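Research > Methods and results > Bagging study: your questions

Print this page | E-mail this page

Bagging study: frequently asked questions

What was the study trying to find out?

Whether a robot that learns by copying people gets better at packing soft bags when it is given a close view from the gripper as well as a view of the whole table. The claim had been going round that the close view fixes most failures. We had our doubts and wanted to test it.

Why a cloth bag?

Boxes flatter a robot. A tote changes shape when touched, and its handles get in the way of the fingers. Plenty of published packing results use stiff containers and then talk about "household tasks" in the conclusions.

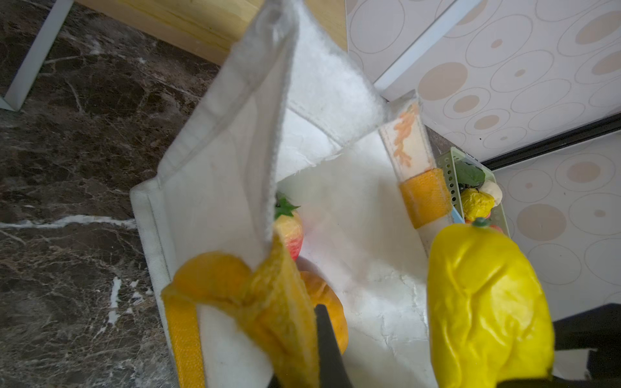 Gripper view, with the toy lemon held at the bag.

How much data did you use?

We recorded 1000 demonstrations and trained on all of them, then ran 221 test trials. Four people did the demonstrating. That is a small group, and the robot copies their habits, good and bad.

So does the second view help?

A little. It helped with letting go of the fruit at the right moment. It did next to nothing when a strap lay across the opening, and straps are where most of the trouble is. If somebody quotes our report as proof that the problem is solved, please send them here.

What counts as a success?

The item has to be inside the bag when both arms have gone back to rest. Resting on the rim is a failure. So is an item that goes in while another comes out — some groups score that as a pass, and we'd like them to stop. 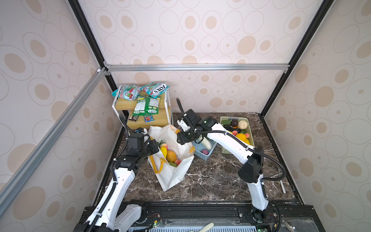
Stella Rotich
Methods lead, Fernstead Bagging Study

I am asked most often about that table, and whether the results would hold anywhere else. I don't know. The fruit and vegetables are toys, the walls all have the same paper, and we never moved the arms to another room. A real peach bruises. A plastic one forgives a bad grip, and our scores gain from it.

Will you release the recordings?

Yes, in August, failures included.

Comments (3)

Palesa Motaung
Glad to see the rim rule spelled out. Did you score it by eye or from the video?

Jacobus Nel
Four demonstrators is thin. I'd want the results split by person before I believed even "a little".

Anathi Botha
Did anyone try it with the handles tucked in first? Might tell you how much of this is just straps.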